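The Lukumix G2 is a hand-held gripper for recording table work. A person holds it by the grip, picks things up with its two fingers, and a camera on the tool records each move. The recordings are used to set up the Lukumix arm for the same job, so the people who already do the work are the ones who show it how the work goes.

Most G2 units go to places that lay and clear tables all day: staff canteens, guest houses, care homes, breakfast rooms. Bowls and mugs are a good first job. They come in many shapes, they slide on cloth, and staff handle them hundreds of times a shift.
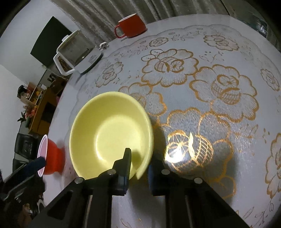

**Category: Hand-Held Tools / Tableware and Kitchen**

For a deep bowl, put one finger over the rim and keep the other outside it, then close. The ridged padding on the inner faces of the fingers is what touches the bowl. Mugs can be taken the same way or by the handle. Pick one way for each item and have everyone on the team use it, or the arm will learn two habits and switch between them.

Patterned tablecloths and glossy dishes can stay as they are. Record on the tables you use, under the lights you use.

### What's in the case

- G2 gripper with finger pads fitted
- Spare pads, 2 pairs
- Wrist strap
- Cable with clip
- Charger
- Printed guide

Pads are a wear item. Order number for replacements is 242-P. Pads for the older G1 do not fit.

### How the work changes

The Nemmont guest house started with one G2 and added an arm in June. Cormac Horgan runs the breakfast room there. Before the arm, two people cleared tables until the last guest left. One of them now works the floor and the other has moved to prep, with the same hours and pay. Sunday is still cleared by hand, as the room is too full for the arm to get between tables.

Recording takes time out of the shift. Nemmont set aside 40 minutes a day for it and brought in an extra person to cover. Staff took turns, and anyone who did not want to record could say no. Horgan's advice to other sites is to settle the cover before the case arrives.

"My wrist was tired the first week," says Ruxandra Munteanu, who recorded most of the bowls. "After that I got used to it. I'd still rather do the glasses myself."

The arm stops when an item is not one it has been shown. Someone has to come over, move the item and press resume. Plan for this in the first weeks, and name one person per shift to do it.

### Ordering

The G2 is sold through Plasden and ships in 13 working days. Sites with a Fukuda service plan can add it to the plan at renewal. A left-hand grip is available at no extra charge; state this on the order form.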